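Section 4: Levelling and First Wash

Right, if you've made it through Section 3 your Milteck is plumbed in, the taps are on and nothing is dripping. Good on you! I've set up a fair few of these now (two of my own, plus a stack for family and mates) and this is the part most people want to skip. Please don't. Mine walked halfway across the laundry on its first spin and took the skirting board with it.

You'll need a spirit level, the flat spanner from the accessories bag, a torch and an old towel.

CAUTION: Check again that all four transit bolts are out of the back panel. Running a spin with even one left in can wreck the suspension, and Milteck won't cover it.

4.1 Levelling the machine

1. Push the machine to within a hand's width of its final spot. Leave enough room to get your arm down the side.

2. Wind all four feet right up, then back down one full turn each. It gives you a bit of play both ways.

3. Sit the level on the lid, side to side, and adjust the front feet till the bubble is centred. Clockwise lowers the corner on this model, which catches me out every single time.

4. Turn the level front to back and do the same again. The rear feet are a pain to reach – tip the machine forward very slightly and get someone else to hold it.

5. Press down on opposite corners. If it rocks, one foot isn't touching. Fix that before you go any further.

6. Nip up the lock nuts against the cabinet with the spanner. Firm is fine, no need to lean on it.

Note: On a timber floor I'd put a Gralis pad under each foot. Fit them first and level afterwards, or you'll be doing it all twice like I did.

4.2 Power

7. Plug straight into the wall. The machine draws up to 2,000 watts when it's heating, so no double adaptors and no power boards, please.

8. Turn it on at the wall and hold Start until the display lights up. If you get E4, the door isn't latched. If you get nothing at all, try another appliance in the same outlet before you ring anybody.

4.3 The empty run

9. Leave the drum empty. Put half a scoop of powder in the main drawer, choose Cotton 60 and set the spin to 400. It clears out whatever oil and factory water is still in there, and it does smell a bit odd the first time.

10. Stay in the room for the first fill and shine your torch on both hose connections. A slow weep usually means the rubber washer has gone in crooked.

11. When it's finished, wipe the door seal with the old towel, getting right into the fold.

4.4 Your first proper load

12. Keep it small and pick things you're not precious about. Empty the pockets (tissues!) and do up any zips.

13. Choose Mixed 40 and let the spin go up to 1,000 this time. A bit of a hum is normal. Banging is a sign the load has bunched up, so pause it, spread everything out and start again. 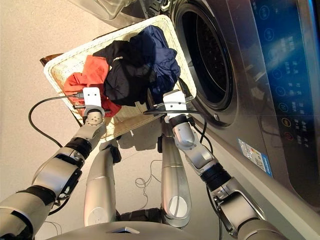 14. Once it's done, put the level back on the lid. The feet often settle a touch after a fast spin, and a quarter turn on one corner will generally sort it. Tighten that lock nut again, slide the machine home, and leave the door ajar overnight so the seal can dry out.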